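Vastell CK-2 Precision Screwdriver Kit: Review After One Summer of Bench Use
Reviewed by Jonalyn Manalo

Price paid: $77
Tested with: used office desktops, two laptops, one label printer
Rating: 77 out of 100

The CK-2 is a mid-price driver kit for small electronics. It comes in a zippered case with one fixed handle, one ratcheting handle, a flexible extension, a bit tray and a magnetic parts mat. I bought mine from Sivlow at full price and have used it since the start of the summer, mostly for tearing down and rebuilding older desktops.

Bits

The bits are 4 mm hex shank. Phillips #00 through #2 fit cleanly and show no rounding at the tips. The #2 is the one that gets the work, since case screws and cooler screws on most office machines take it, and mine still seats without wobble. The Torx set is good down to T6. T5 was slightly oversized out of the box and needed a push to enter the screw head. Flat blades are soft. I bent the smallest one lifting a connector, which was misuse, but the equivalent blade in my old Woldegiorgis set took the same treatment for years.

Bit markings are laser etched and shallow. Under a desk lamp they can be read. Inside a case they can't.

Handles

The fixed handle is the better of the two. It has a free-spinning cap with a proper bearing and a knurled section near the front for fast turning. The ratchet has too much back drag. With a loose screw, the drag turns the screw back out on the return stroke, so the ratchet does nothing until the screw is already snug. Vastell changed the grease in September, according to the insert in a replacement handle they sent me. The replacement is better but still drags.

Reach is adequate. The shaft clears a tall heatsink with the extension fitted. Without it, the handle collar hits the fins before the bit reaches the screw.

Magnet

Strong enough to hold a steel case screw horizontally, too weak for the long captive screws on some coolers. The parts mat is weaker again. It holds screws flat on the bench and lets them slide at a slight tilt. The printed grid wipes off with alcohol.

Case

The zipper catches at one corner. The tray foam holds bits tightly, and the small ones have to be pried out with a fingernail. Vastell claims 1000 open and close cycles for the hinge. I have no way to check that and the hinge is fine so far.

Compared with the Punari set

The Punari costs less, has harder flat blades and no ratchet worth mentioning. Its bit holder has play in it. For desktops only, buy the Punari. For a mix of desktops and laptops, the Vastell's smaller Phillips bits justify the difference.

Would buy again if the ratchet were left out and the price came down. 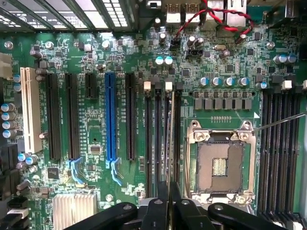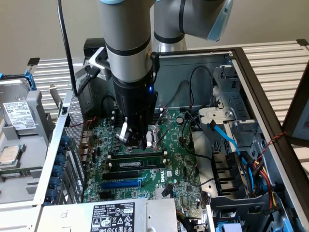
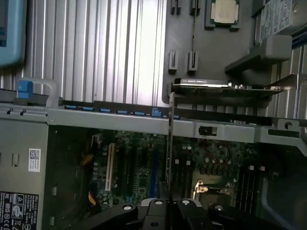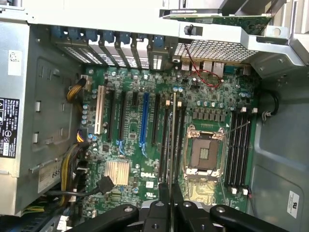
Desktop computer hardware, four views.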